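Tastinix – Kitchen Automation Coordinator (full time), Tidonley

Tastinix prepares meals for offices, schools and two care homes in the Tidonley area. Our kitchen sends out 2000 portions on a normal working day. For a long time the people in our cold storage team have spent a large part of their shift opening refrigerators, checking what is inside and moving small items from one shelf to another. We are now giving a part of this work to robot arms, and we are looking for a person who will help the team go through this change.

This is a job for somebody who knows kitchens first and machines second. You do not need to be an engineer. The arms and the software come from our partner Clakon, and their technicians take care of installation and repair. Your place is between them and our staff. You will hear what does not work at six in the morning, write it down in clear words and make sure that it gets an answer.

Before any task comes to our real kitchen, it is prepared in simulation. The arm has to learn how to reach between shelves, how to pass a door bin and how to take hold of a small item without pushing the others. You will look at these simulated tasks together with Clakon and tell them where they differ from our daily work. 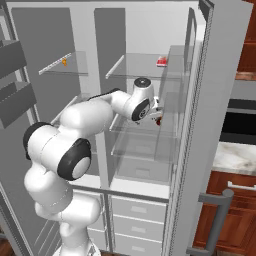
Benmoussa, from the early shift, would like it written in this advertisement that the arm does not know which sauce the cook will ask for next, and that whoever takes the job should come and stand with the team for a full week before changing anything. We agreed, and this week is now the first week of your training.

Your tasks

Plan with the shift leaders which work goes to the arms and which stays with people.
Train the cold storage staff in safe work next to the arms, in small groups and during paid hours.
Review simulated tasks and send comments to Clakon.
Keep the list of stops and errors, and present it to the whole team each month.
Help colleagues whose duties change to move into menu planning, quality checks or customer service.

What we expect from you

Experience in a professional kitchen or in food storage.
Good knowledge of food safety rules.
Patience to explain the same thing to different people, also when they are not happy about it.
Basic computer skills. Experience with automation is welcome but not required.

What we offer

A permanent contract with a trial period of 2 months.
A training budget and a warm meal on every shift.
Early shifts start at 6 a.m., late shifts end at 8 p.m. The schedule is known one month ahead.
A written agreement with the staff that no permanent position is cut because of this project. You can read it before you sign your own contract.

How to apply

Please send us your resume and a short letter, not longer than one page, by the end of April. Tell us about one change at a workplace that you have lived through – a good one or a bad one. Applications can also be left at the front office of Tastinix in Tidonley between 9 a.m. and 3 p.m. Interviews are held in May, and they include a visit to the kitchen during working time.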